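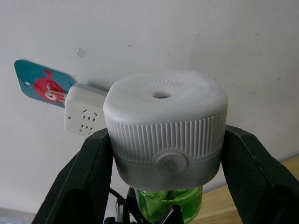
Most of the arguments I hear about robot software are about the policy: which model, how much data, how large a network. I would like to argue for the dull part, the code that decides whether a step is finished.

I write control and tooling software at Dotilel. For most of this year I have worked on Podum, our task runner, which takes a plan, hands each step to a controller and moves on when the step reports success. The controllers have improved a great deal since February. The success checks have not. Many of them are still one line long: the pose error is below a threshold, or the gripper width has stopped changing, so call it done.

That is a weak test, and we can put a number on it. I went through 603 logged steps that Podum had marked as successful. In 88 of them the recorded images did not agree with the log. The arm had reached its target and the object was not where the plan said it was. The next step then started from a false state, and whatever went wrong after that was blamed on the controller. We had spent weeks tuning controllers for faults they did not cause.

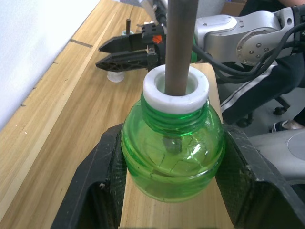

Insertion is the case that shows the problem best. A planner usually treats it as a single relation: rod in hole, true or false. A check on position alone will return true as soon as the tip passes the plane of the rim. But take a brownish-gray rod going down through a white collar on the neck of a green bottle top, where the opening is clearly wider than the rod. With that much clearance the rod can lean, and the pose of the gripper says little about where the tip is. The plastic is translucent and there is a dark blur inside it that is probably the tip, or maybe its shadow. A perception module ought to be able to report "probably" as well, and the planner ought to be able to use it.

Ours could not. The interface between perception and planning in Podum was a boolean, and people had been working around it for so long that they no longer saw it as a choice. We replaced it with three values: yes, no and unknown. On unknown, the runner asks for another view or a small test motion before it goes on. The change to the interface took an afternoon. Fixing every piece of code that assumed two values took much longer — Costache, our planner, alone had 70 places to fix.

The usual objection is speed. A second look adds almost 2000 milliseconds to a step, and on a demo that is easy to notice. I accept the cost. A run that stops to check can be debugged from its log, and a fast run built on a wrong state usually has to be repeated.

The other objection, which I heard at our Brumonthorpe office, is that a good enough learned policy will make explicit checks unnecessary. It may, for some tasks. Someone will still have to score that policy, and the score will come from a success check. If the check is one line long, I would not put much trust in the score.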